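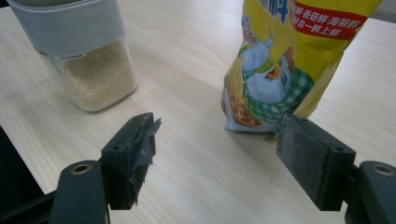
A glass jar and a yellow snack bag on a wooden table. One of these you can see into.

Stop telling me to decant

Sieglinde Grube
Wednesday, April 1, 2026

No this is not an April Fool. I wish it was. My sister-in-law sent me a link last week to a woman in Andodham who will come to your house, look in your cupboards and move everything you own into jars. For money. There's a waiting list.

I have opinions. I have them quickly because I've got to be out of the door by four, so bear with.

First one. A packet is a good thing. Somebody printed on it what it is, how long to boil it, what's in it that might make your nephew swell up and when to throw it out. All of that goes in the bin the minute you tip the stuff in a jar. And then you stand there on a Tuesday night with a jar of beige. Couscous? Breadcrumbs? Semolina? I have made a crumble topping with polenta. It was served. People ate it and were kind and I've never got over it.

"Label them then." Yes. I did label them. Chalk pens, the lot. Chalk pen comes off on a damp hand and you're left with a jar that says OUS.

Second. The money. I went into Kneževič on the high street, which used to sell proper hardware and now sells mostly baskets, and a middling size jar with a decent lid was more than the rice going in it would cost me for the whole of the spring. A set for a normal cupboard and you're into a weekly shop. For what? The rice was already in something. It came in something!

And I know what comes next, it's greener. Is it? If you take your jars to the refill place and fill them there, fine, good, I take my hat off. I do that myself for oats and washing up liquid. But buying a plastic bag of pasta, emptying it at home and binning the bag is the same bag in the same bin, only earlier. You've not saved anything. You've added a jar.

Third, and this is the one that really gets me going. It's the telling off. Read anything about kitchens now and there's this tone. Your cupboard is cluttered therefore your mind is. You'll feel calmer when the lentils are visible. I have looked at visible lentils for a good long while and felt nothing at all. My mother fed 3 of us out of a cupboard where you had to hold the door shut with your knee, and she was the calmest person I have ever met, and she folded the top of the flour bag over and put a peg on it. A peg. That was the system.

I put some of this in a comment under a Numia article (they do the lifestyle pages my office gets free, don't ask) and had 61 replies by the morning. 55 were cross. I counted becuase I was on the train and there was no signal to do anything else. The main complaint was moths.

All right. Moths. I'll give you moths. If you've had pantry moths you have my sympathy and you may have as many jars as you like, with lids you need both hands for. Same with mice. Same with anyone whose kitchen is damp, as mine was in the last flat, where an open bag of sugar was a brick by the weekend. Flour in a tin, I do it too. Coffee in a tin. Anything that goes soft or gets walked on, put it in something.

But that's a short list. Crisps don't need it. Nobody in my house has ever left a bag of crisps open long enough for it to matter. Pasta doesn't need it, pasta would survive a flood. Tea bags come in a box, leave them in the box.

One of the cross ones told me to go and look at the old storage Wikis, where people have been arguing about this for years, and I did, and there is a page on rice containers which runs to 1,666 words. On rice. I read it all. The advice at the end was keep it dry.

What I'd like is for jars to go back to being a thing some people enjoy. That's plenty of reason. My neighbour loves hers, she has them by height, she likes to wipe them down on a Sunday with the radio on and good luck to her. She's never once told me my life would improve. She did give me a jar of her sesame seeds at Christmas and I've still got it, and I know they're sesame seeds as I tied a bit of the old packet round the neck with string. Looks awful. Cooking time and all - not that you'd boil them.

So if you've got the money and the shelf and the chalk pen, go on. If you haven't, buy a bag of pegs. The wooden ones last longer, the plastic ones go snappy in the cold and ping off behind the fridge, and I've lost most of mine that way so that's what I'm going out for now.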